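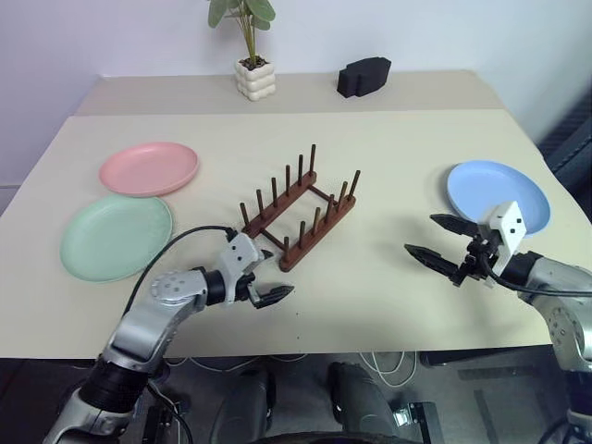 Demonstration Collection – Weekly Meeting
July 19, 2024
Present: Neusa Tavares (chair), Ashley Pickering, Thắng Hứa, Imogen Sedgwick (minutes)
Apologies: Maureen Rowbotham

1. Previous minutes
Accepted with one correction. Item 3 should read "left wrist cable", not "right wrist cable".

2. Episode status
Thắng reported 704 episodes accepted for the dish rack task. Of the latest batch, 17 were rejected at review: 12 for a plate released before it was seated between the pegs, 4 for dropped frames on the head camera, and one for a missing end marker. The rejected episodes stay on the Kollamar server under a separate label. Ashley asked whether the early releases could be kept as failure examples. Neusa agreed in principle, but the current training script reads every episode in the folder as a success, so they cannot go in until the loader has been changed.

Action: Thắng to add an outcome field to the episode header and update the loader.

3. Start layout
The start layout was reviewed. Rack empty and at an angle in the center of the table, pink and pale green plates on the left, light blue plate on the right, both grippers open. Imogen pointed out that the pink and green plates are nearly touching at the rims, and that operators approach the pair in different ways. Some take the green plate first, others reach over it for the pink. Ashley considers this useful variation. Thắng would prefer one order per session so that the instruction text matches the motion.

Decided: plate order is to be given in the instruction and shown to the operator before the episode starts. Orders will be drawn at random by the session script. The gap between the two left plates may vary, but plates must not overlap.

The rack angle was discussed at some length. Neusa wants more spread. Operators tend to put the rack back where they found it, and the policy trained on the June data did poorly when the rack was turned square to the table edge. Tape marks were proposed and turned down, as they would show up in the head view.

Action: Ashley to write a reset procedure with a rack angle called out by the session script.

4. Background objects
The plant and the black foam block on the far table section will stay for the present batch. From the next batch they are to be moved or swapped between sessions, not within a session. Imogen to keep the list of what was on the table and when.

5. Teleoperation
Ashley raised the left arm cable again. It runs along the table surface near the green plate, and she is concerned that it could push the plate during a low approach. Thắng has checked the accepted episodes and found no such contact. Rerouting would change the wrist appearance partway through the data set. Left as is until the batch closes.

The Plestar leader arms were recalibrated on Monday. Gripper closing values recorded before that are offset slightly and will be corrected in conversion – no episodes need to be repeated.

6. Labeling
Maureen sent comments in writing. She asks that "place" be split into "insert" and "release" in the segment labels, with the boundary at the first frame in which the fingers begin to open. Agreed. Segments already labeled will be redone only for the validation set.

Action: Maureen to update the labeling guide and send it to Horrocks, who are doing the second pass.

7. Other business
Disk space on the recording machine is low. Thắng to move raw video once checksums are confirmed.
Neusa will be away for the next meeting; Ashley to chair.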